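4.2 Roof geometry and pedestrian flow

The arcade at Clirkwood was set out on a 3 m column grid, with the roof edge held back from the shop fronts to admit daylight at paving level. Wind comfort was checked for the open esplanade and for both cross passages leading to the Ustwood parking structure. The second passage failed the seating criterion in its initial form and was narrowed at the upper level, which lowered gust speeds at the benches but reduced the view toward the water.
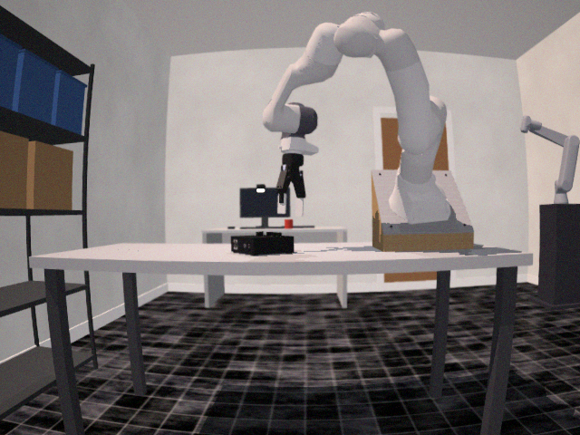

Figure 7. Simulated interior with robot arm and table.

Yee-man Lui objected at the design review that the narrowed passage would push visitors back onto the service road on a busy Saturday, and that the comfort criterion had been given too much weight against capacity. The objection was tested with a peak load of 3,000 persons per hour. Queues formed only at the north stair – the passage itself stayed below its design density – and the stair was widened accordingly.

Paving falls were then revised to suit the new stair. The drainage channel follows the column line for 17 bays and discharges at the lower terrace, where the slab was already thickened for planting. Hsieh's earlier scheme for Zalness placed the channel against the shop fronts, an arrangement that complicated door thresholds and was not repeated.

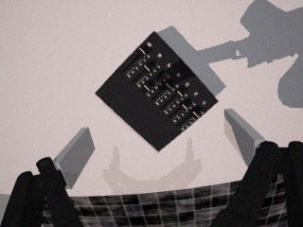

The thresholds at Clirkwood are level throughout, with a fall of 2 percent starting outside the door swing. Canopy downpipes are housed within the columns and connect to the channel below the paving, so that each bay can be cleaned from a single access cover.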